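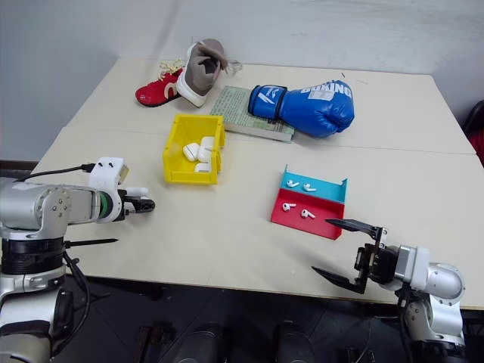
Cleaning shoelaces (and getting them back in again)

I had a message from Ankica Nedeljković last week asking how on earth I get white laces white again, and I started typing a reply and it went on for so long that I thought I might as well put it up here for everybody. So pop the kettle on!

First of all, take them out. I know, I know, it's a bother, and it is very tempting to dab at them with a soapy cloth while they're still in the shoe, but you only ever clean the bits that show and then the grubby bits slide round to the front the next time you tie a bow. Before you unthread anything, have a good look at which way the laces cross at the bottom, over or under, and if you're as forgetful as I am, make a little drawing on the back of an envelope. My mother laced everything straight across like a ladder and I still can't do it without looking.

Knock the dry dirt off outdoors. Mud comes away far better when it has dried right through, so if they've come home caked, leave them alone until the morning. Then run each lace through an old nailbrush, pulling it along with the other hand.

For the wash itself I use a pudding basin of warm water with a spoonful of ordinary washing powder and, for white laces only, 2 teaspoons of bicarbonate of soda. Swish them about, push them under with a saucer and leave them for an hour or so. If the water has gone the colour of tea (mine always does), tip it out and start again. After that, rub any stubborn marks with a bar of plain household soap and rinse, and keep rinsing, until the water stops feeling slippery. Soap left in a lace turns it stiff and yellowish as it dries.

Please don't reach for the bleach. I did it once with a pair belonging to my brother-in-law and they came out the shade of old piano keys, and one of them snapped on the second wearing. He was very nice about it but he did mention it at Christmas.

Coloured laces get the same treatment without the bicarb and in cooler water, each colour in its own bowl. Red is the worst for running, so try a damp bit of white cloth on one end first and see what comes off.

If you've a whole family's worth to do, put them in a small net bag, knot the neck tightly and send them through with the towels. Without the bag they wind themselves round everything in the drum and you'll be there till bedtime. Thirty degrees is plenty.

Drying: over the back of a chair or pegged by one end. Keep them off the radiator, particularly if they've got plastic tips. For flat laces, smooth them between finger and thumb while they're still damp and they'll dry lovely and flat, no iron needed.

Now, frayed ends. When the little tip has come off, twist the end tightly, wrap it with a narrow strip of clear sticky tape and roll it between your fingers until it's firm. Trim it at a slant. Clear nail varnish does very well too, two thin coats, and let the first one dry properly (more patience than I've usually got). Leif Lundgren wrote in to say he dips his in candle wax, and I've tried it, and it does hold, though it goes a bit crumbly after a month or two.

While the laces are out you may as well see to the shoes. Pull the tongue forward, shake out the grit and wipe round the eyelets with a cotton bud. White rubber soles come up nicely with a damp cloth and a dab of white toothpaste, the plain sort with no stripes or gel. On knitted uppers go very gently with a soft brush and barely any water, and stuff the toes with kitchen paper while they dry. Newspaper is fine for dark shoes but the ink can come off on pale ones.

A word on buying new, as Ankica asked about that as well. Lay the old lace along a tape measure and go by that, and if it has shrunk or been knotted in the middle, measure the one from the other shoe. I keep a spare pair of white ones in the kitchen drawer, rolled up with a rubber band, and they've also tied up tomatoes, a parcel and, one windy December, the side gate.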